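**Card table update, 11/04/2025**

The Dromano set is growing fast, and we're thrilled with how it's shaping up! For anyone new to the list, Dromano is our simulated card table, built to collect examples for Thoroddsen, the learning system that will one day handle a full tabletop game by itself. We now have 1866 saved runs, all from the same basic layout: green mat, blue deck, a column of cards with red dots, a couple of white tokens and a thin stick.

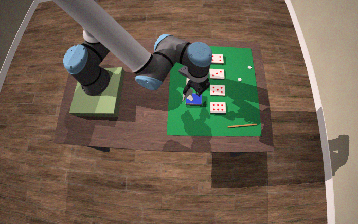 Most of the recent work has gone into variety. A run where every card starts in the same spot teaches the arm very little, so the Groltent script now shifts things a bit between runs and changes the angle of the light. Shadows on the felt gave us plenty of trouble in the spring - the early model treated a dark patch as an edge - and we want lots of them in the set. Messy runs stay in too, with a tag, and they're some of the most useful ones we have.

Next up are 250 runs recorded from 3 viewpoints each, low side views included. If you'd like to drive the arm for a session, please do! It takes 5 minutes to learn and it's a lot of fun. 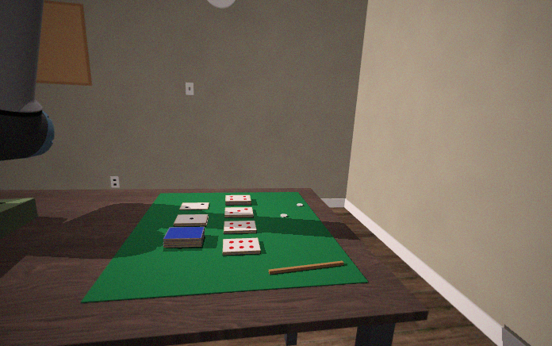 **Filed under: Simulation / Data collection**

The next batch goes up on the Wusside shared drive in December, with the run notes in the same folder.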